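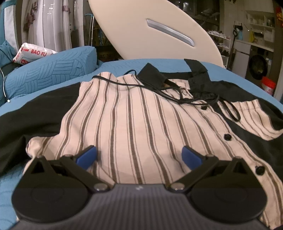
Striped shirt, black buttons

Plesovance Parents Board > Fundraising > Fall clothing swap or wrapping paper again?

furkell_mom wrote:
Hi everyone! I know November sneaks up on all of us, so I wanted to get this going early. Last year the wrapping paper sale brought in $1,778, and I'm so grateful to every family who sold a roll (or bought six from their own kid, like me). But I keep hearing that people are tired of it, and I'd love to try a clothing swap in the gym on a Saturday - $5 a bag, fill it up.

zundus31 wrote:
I like swaps, but $5 a bag means 200 bags just to make a thousand dollars. Furkell Elementary doesn't have 400 families. I'd stay with the paper.

two_at_furkell wrote:
Have to disagree, zundus31. My kids outgrow everything by Halloween and I'd happily take home three bags. Add a bake table and you'd make up a good bit of it.

furkell_mom wrote:
Oh, a bake table, yes please! And fair point on the math, I hadn't worked it out that far. Could we do adult sizes too?

yu_street_dad wrote:
Please do, I have a closet full of work shirts. Who do we ask about the gym?

zundus31 wrote:
The front office, before 3:00. I still say paper, but I'll come set up tables.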